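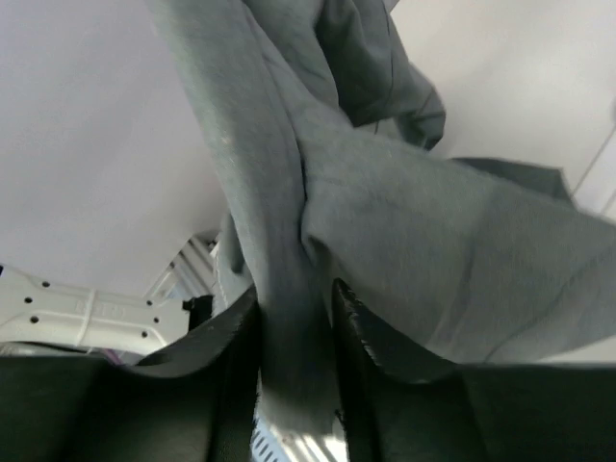 Notas charla Ustamero, sesión de las 16, versión corta. No leer, mirar al público!!

Arrancar por la regla base: prenda blanda = norma aparte. Lo escrito para piezas rígidas no vale. Pausa.

Puntos de la guía Achari (la nuestra, borrador de septiembre):
- dos brazos, una sola zona compartida. Definir quién cede el paso ANTES de programar nada
- fuerza de cierre anotada por tejido, no por turno
- cables: bucle con holgura en el codo, revisar al arrancar
- percha y barra cuentan como obstáculo fijo, van en el plano de la célula

Ojo, decir que en Mirnusmont tardamos unas 10 semanas en ponernos de acuerdo con el segundo punto. No entrar en detalles si vamos mal de tiempo.

Al hablar de zona compartida, los dos brazos sobre la mesa:

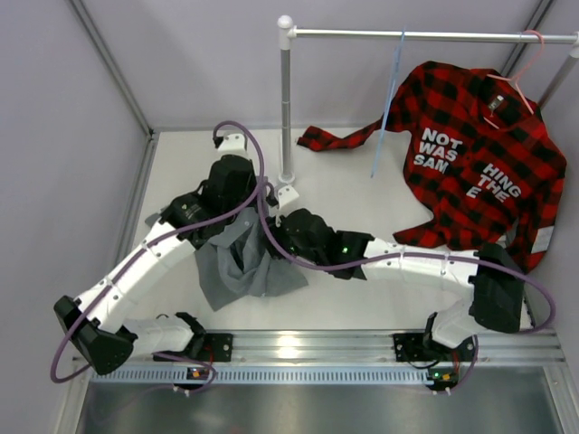 Gusero contestó al borrador que una regla de paso sin tiempo máximo de espera no es una regla, que el brazo que cede se puede quedar ahí toda la mañana. Tiene razón. Metido en la version 2, falta fijar el valor.

Cerrar con el registro de paradas: quién lo firma, dónde se guarda. Preguntas. Si preguntan por certifcación, remitir al anexo.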